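Viltow Forums > Buildings > Rooms and Acoustics
Topic 3761: Meeting room still sounds hollow on calls, carpet already down

drybulb
Posted Nov 22, 2022

Looking for a second opinion before I spend money. The room is on the upper floor of the Skevach building. Painted drywall on all four sides, hard ceiling, no drapes. The long dimension is 11 feet. We put carpet down in April on the theory that it would fix the echo on conference calls. Footsteps and chair noise are much better. Speech on the far end of a call is still boomy, and people on the other side say it sounds like we are talking in a stairwell.

The microphone is a Listness tabletop unit, placed in the center of the table. I have tried it with noise reduction on and off. On is worse, because it starts chewing the ends of words.

Budget covers wall panels or a new microphone. It does not cover both this year. 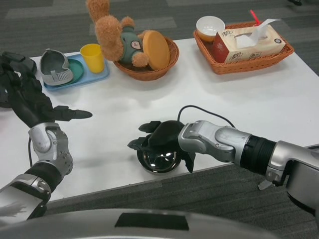 Viltow Facilities Group, Rooms and Acoustics Section

Things I have already ruled out: the network (same result on a wired connection), the far-end headset (tried several), and the air handler (same result with it switched off). A hand clap at the door gives a clear metallic flutter. A hand clap with my back against the long wall gives less of it.

My reading is that the carpet takes care of the floor-to-ceiling path at high frequencies and leaves the wall-to-wall paths alone. Is that right, and if so, which wall first?

W. Ibarra
Wenceslao Ibarra, building services

sidechain_ed

Your reading is right. Carpet glued straight to a slab absorbs fairly well at the top of the speech range and very little at the bottom. The result is often a room that sounds duller and just as muddy, which matches "boomy."

The flutter is from parallel bare walls. You only need to treat one wall of each facing pair. Start with the wall behind whoever talks the most, at seated head height. Panels up near the ceiling look tidy and do less for speech.

Get the 2 inch thickness. Thin felt tiles will kill the flutter and leave the boom where it is.

plenum_nine

Disagree on the order. Fix the microphone first. A tabletop mic on a hard surface picks up the direct voice plus a reflection off the tabletop plus whatever the ceiling sends back down. Treating a wall changes none of those.

Where do people sit relative to the mic? If the answer is anything over 3 feet, the room is winning and you will hear the room no matter what you hang on the wall.

drybulb

The ones at the side are inside that. The ones at the ends are not. The table is white, rectangular, hard top. I have not measured the reflection from it. Is there a simple way to do that without test gear?

plenum_nine

Put a folded bath towel under the mic and around it, record one person reading a paragraph, remove the towel, record the same paragraph from the same chair. If you can hear the difference on headphones, the tabletop is part of the problem. Use the same reader both times and don't let the software set the level automatically. Otherwise you are comparing gain settings.

sidechain_ed

The towel test is fine, but be careful with the conclusion. A true boundary mic sits flush and is designed around the surface. Raise it on a towel and you can make it worse, then blame the wrong thing. Check which kind the Listness unit is. Put the towel around it and leave the mic itself on the table.

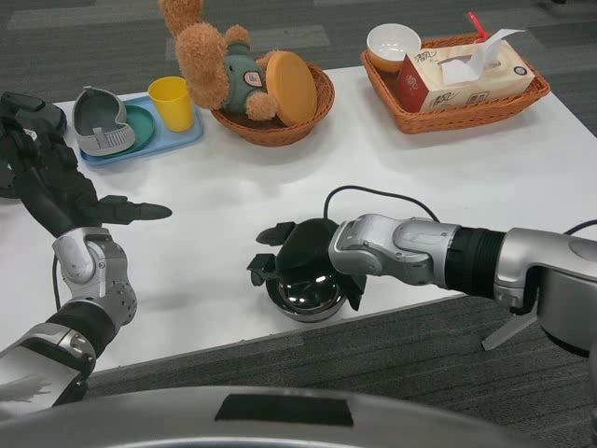 Also run the test with the chairs occupied. People absorb a useful amount, mostly in the range you care about, and in a small room the gap between one person and a full table is easy to hear. Tuning a room with no one else in it gives you numbers for a condition that never happens on a call.

As for panels, the Hinojosa ones are ordinary mineral wool in a fabric wrap. Nothing special, but they ship with clips and the edges are square. Leave an air gap behind them if the clips allow it. The gap extends the absorption downward at no cost.

quietfloor

Question for the room: has anyone had luck with a table cover? We used a thick felt runner and the improvement on calls was larger than I expected. It also stopped the cup noise, which on our recordings was louder than the speech.

plenum_nine

Runner helps with impact noise, definitely. For the reflection itself, thin felt only works at the top end. I would still take it over nothing. Anything set down on a bare top near a table mic comes through as a bang. Keep cups on a tray, and put the tray at the far end from the mic.

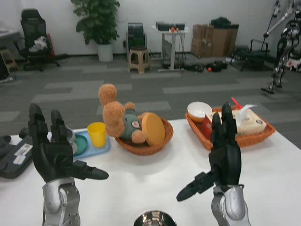 Blue tray with the yellow cup and teal dish, on the white table.

drybulb

Did the towel test this afternoon with the mic flat and the towel around it. Small difference, audible on "s" and "t" sounds, none in the low end. The boom is unchanged. I take that as a point for the panels.

sidechain_ed

Agreed. One long wall, one short wall, seated head height, gap behind.

plenum_nine

I don't agree it settles anything. The towel was never going to touch the low end. Move the mic toward the end seats and record those people before you order. It costs nothing.

drybulb

Fair. Will record the end seats with the mic moved and post both files. Panels are on hold until then.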